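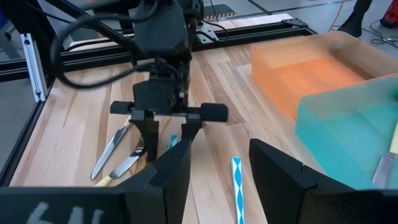
Knives on the left, bins on the right. View from the wrist cam.

Hi all, quick one before I lose the bench at 7. Replying to Mirta's mail, quoted at the bottom, and dumping where we are with the cutlery sorter.

Short version – gripping is mostly fine, knives are not. The blade sits flat on the wood and the fingers can't get under it. Handle is the only sane place to grab. Kerell planner still wants the middle of the whole object, so it goes for the bit where blade meets handle, closes, and the thing spins out. Did 30 tries on knives alone last night. 23 held long enough to get over a bin. The other 7 all slipped at the same spot, right at the join.

Crossed knives are a seperate headache. Vision sees one long object with two handles. I've put in a dumb rule for now, nudge first and look again. Ugly but ok. If someone has a nicer way of splitting them please shout.

Shiny blades also mess with the depth. Holes everywhere in the cloud, worst with the overhead lights on. Color alone does better on the handles, so I'm leaning on that and ignoring depth below the join. Not proud of it.

Mirta, your points:

> From: Mirta Durán
> 1. Are you still running the old finger plates or the stepped ones? I have
> spare stock from Cotwood and can cut another pair in July if you send the file.

Stepped ones. Yes please to a spare pair. File is in the Banside folder, named fingers_step_v4. Don't use v3, the screw holes are off.

> 2. How do you stop the two arms from both going for the same piece? On mine
> they met in the middle and I lost a wrist bracket.

Split the table down the middle and lock it. One arm inside the shared strip at a time, the other waits. Slow as anything but no crashes since. The lock lives in the Ojeda script, top of the file, you'll see it. Keep the timeout at 30 seconds, shorter and it lets go while the arm is still backing out.

> 3. Do the bins matter? I was going to use whatever is in the kitchen.

Low walls matter, color less. High walls and the fingers clip the rim on the way down. Also the see-through ones are a pain for depth, same story as the blades. I gave up and typed in the bin positions by hand. If you move a bin, redo the numbers, it will not notice.

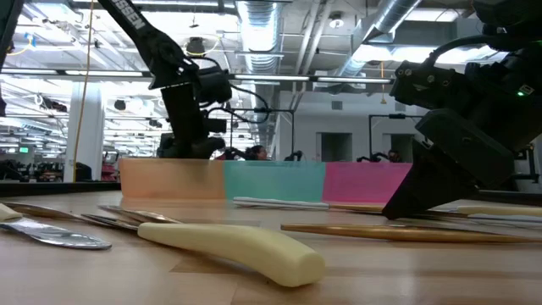 Mixed pile in front of the three-color bin.

Mixed pile is the real test and it's rough. The thin gold pieces are the worst, hardly any height to them and nearly the same tone as the wood. Finger tip comes down a hair too low and pushes the piece instead of pinching it. Raised the approach by a touch and it then misses the thin ones altogether. So either a height per type, or some give in the fingers. Has anyone tried a soft pad on just the last bit of the tip? Worried it peels.

Fat cream handles are easy by comparison, would start there if you're setting up from zero.

Still to do
– grasp point on handle only, knives first
– second look after a nudge
– tidy the wrist cable, the loop is to big for my liking
– log every drop with a frame from before and after, we keep arguing from memory

Mirta, can you send me your bracket drawing too, the one that broke and the new one. Want to compare wall thickness before I print mine again.

Gotta run, will push the script tonight.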